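Household Chat > Sorting & Storage
Thread: The junk drawer has been emptied. Now what?

ulex_and_gorse
Posted 25th July
I tipped the whole thing out on a white cloth so I could see what we own. Markers, foam blocks, a plush tiger. My plan is one bin for toys, one for things that write, and one for whatever is left when I lose the will to sort. My other half says three bins is two too many. 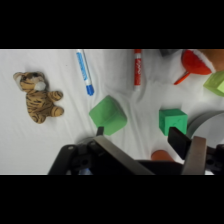
Cristóbal Cáceres
Your other half has it right. We bought 10 little Garnico trays in December, labeled every one, and by New Year the kids had put crackers in the one marked BATTERIES. One big bin. Throw, close, walk away.

Frauke Lindemann
One big bin is a drawer with a lid, Cristóbal. You've moved the problem and paid for the plastic.

Cristóbal Cáceres
It has a very good lid.

mudroom_meg
Markers first. Scribble with each one on scrap paper and toss the duds before you give them a home. I kept 4 dead blue ones for years out of what I can only call loyalty.
Also, stuffed animals don't go in with markers -- ask my niece's formerly white rabbit.

ulex_and_gorse
Noted. The tiger gets separate quarters. Does anyone store markers flat? I've been standing them in a mug, cap up, and I was told this is a crime.

Frauke Lindemann
Flat for dry-erase. Cap up and the ink sinks away from the tip.

tallboy
I've stored mine cap up since college and they write fine. I suspect the flat people have a Lulix tray to sell.

Frauke Lindemann
I sell nothing. I own markers that work.

ulex_and_gorse
OK, flat it is, mostly to end this. Adding another one from the same sort, brown plush toward the back and a marker next to it, so the species are still mixing.
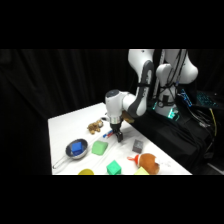 The big table, white cover on, sorting still to do.

mudroom_meg
Foam blocks can go in a mesh bag on a hook. Almost no weight to them, and you get the shelf back.

Cristóbal Cáceres
Or, and hear me out, a bin.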